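Lusside 三层桌面置物架 使用手册
第四节 买菜回来怎么往架子上归置
本节修订:2025年11月5日

架子装好、螺丝拧紧之后(还没拧的请翻回第三节,真的别跳过),就轮到我最喜欢的部分啦,往上面摆东西。这一节我按自己平时拎着袋子进门的顺序来写,你家的习惯不一样也没关系,挑能用的看。

4.1 开始之前

先把桌面腾出一块地方来。我自己留的是架子正前方那一片,宽30厘米就够放下一个鼓鼓囊囊的购物袋。架子靠墙放,背后别塞抹布、说明书、充电线之类的东西,不然架子站不正,罐子放上去会微微往前倾,看着心里不踏实。

手边准备好:
一个带孔的塑料篮,放水果蔬菜用
一个帆布袋,放暂时不上架的东西
一块干布

注意:刚装好的架子先空放一晚再上重物。我第一次太心急了,当天就堆得满满当当,第二天又全搬下来重新拧了一遍螺丝。

4.2 解开袋子

1. 把塑料袋放到桌上,让它自己站稳,袋底摊开一点会更稳当。
2. 找到提手打结的地方。超市的薄袋子提手特别爱拧成一股,越拽越紧。
3. 用两个指尖捏住结的根部,往中间推一推,推松了再把提手抽出来。指甲短的朋友可以用筷子尖挑,很好使!
4. 解开以后把袋口往外翻一圈,里面有什么一目了然,拿东西的时候也不会哗啦啦响个没完。

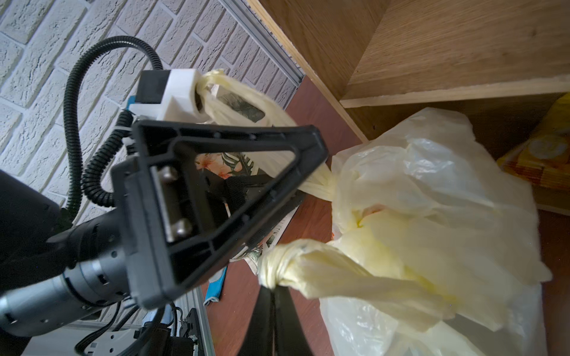 图4-1 淡黄色薄塑料袋,下方的提手拧成了紧结

注意:别图快用剪刀剪。袋子里要是有薄包装的零食,一剪刀下去两层一起开(我剪坏过一包饼干,当场只好全吃掉了)。而且完整的袋子还能留着套垃圾桶。

袋子里的东西先拿重的,再拿轻的。如果罐头压在面包上面,拿的时候一只手托住袋底,另一只手往外取,别把整个袋子倒过来抖。

4.3 分堆

我分堆只看一件事:这东西要不要上架。要上架的留在架子前面,果蔬进篮子,剩下的统统先丢进帆布袋。帆布袋口要撑开放,软塌塌地躺着的话,你每丢一样都得先去扒拉袋口,烦得很。
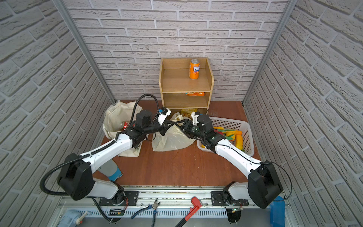 图4-2 三样容器的位置:塑料袋在架子正前方,帆布袋在左后,白色篮子在右

左右可以对调,左撇子的朋友把篮子挪到左边会顺手很多。篮子尽量贴着桌面平放,别架在别的东西上。蔬菜上要是有水,先拿干布擦一擦再放,Lusside 的层板表面怕积水,水珠留久了会起印子,这种印子我试过各种办法都擦不掉,后来在上面铺了块杯垫遮着……

注意:果蔬请不要直接堆在层板上。想放的话垫一层东西,Visilov 的防滑垫裁一裁尺寸正好,家里有旧餐垫也行。

4.4 上架

三层怎么分,我前后换过好多种摆法,现在固定成这样:

1. 顶层放每天都要伸手拿的,比如饮料罐、糖果。罐子要立着放,标签朝外。顶层两侧的挡板只管得住左右,前面是敞开的,所以罐子往里推2厘米,别贴着边沿。
2. 中间一层放软包装。袋子横着躺,封口朝里,抽的时候不会勾到旁边那包。
3. 最底下一层放大袋的、轻的,薯片玉米片之类。膨化食品的袋子鼓鼓的,塞不进去就侧过来斜着放,千万别硬按,按碎了就只能用勺子吃了。
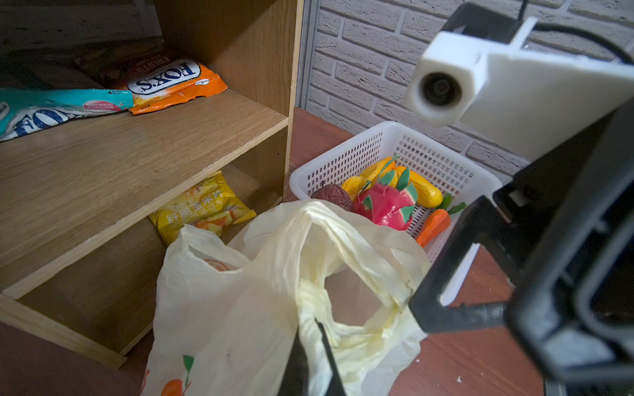 糖果这类小袋子最容易乱,尤其是开过封的。我的做法是开过的放在最前面,没开的往后面排,这样总会先吃完旧的。封口我用 Joto 的小夹子,夹子朝上,一眼就能看到哪包是开着的。没有夹子的话把袋口折两折压在另一包底下也凑合,就是潮湿的天气不太保险。

同一种零食买了两三包的,叠着放可以,但是别超过侧板的高度。超过了从旁边经过时袖子一带就下来了,我家地上躺过的饼干都是这么来的。

4.5 承重和摆放的限制

每层请不要超过18个标准饮料罐的重量。说实话也没人会在桌面架上放那么多饮料,写在这里是提醒喜欢囤罐头的朋友(我也囤,我懂)。重的东西尽量放底层,靠近侧板的位置比正中间更吃得住力。

小心:不要拉着上层板挪动整个架子。要挪位置,先把东西拿空,两手托住两侧的侧板底部再搬。

小心:家里有小朋友的,玻璃瓶不要上顶层。侧板前面的上角我们做成了圆角,碰到不太会疼,瓶子掉下来可就是另外一回事了。

4.6 收尾

1. 把空塑料袋里的气压出来,折成小方块,塞进帆布袋的角落里。
2. 用干布把桌面上的碎屑往一个方向扫,扫到手心里扔掉。架子底下那条缝也别漏了,饼干渣最爱往那儿钻。
3. 篮子里的果蔬看一眼,要进冰箱的赶紧进冰箱。香蕉我一般留在外面。
4. 帆布袋里的东西各回各处。这一步我经常拖到第二天,不影响架子使用。

帆布袋脏了可以手洗,阴干,别进烘干机,会缩得很厉害。塑料篮用清水冲就行,孔里卡了菜叶用旧牙刷刷一刷。

4.7 常见的小毛病

架子轻轻晃:多半是桌面不平,在短的那只脚下垫一小片硬纸,再把侧面的螺丝补拧半圈。

层板有甜腻的手感:饮料罐底带上去的。拧干的湿布擦一遍,马上再用干布擦一遍,别让它自然风干。

零食总往后滑:架子装得有点后仰,回第三节看第5步,检查背面的横条是不是装反了。

需要补配层板或螺丝的,报货号3,133就可以,Fonseca 仓库那边会按颜色给你配。记得说清楚是浅木色还是深色,我自己就忘过一次,收到以后对着一块深色板子看了半天,最后把它当砧板垫用到了现在。

侧板加高和双架并排的装法,请看第五节。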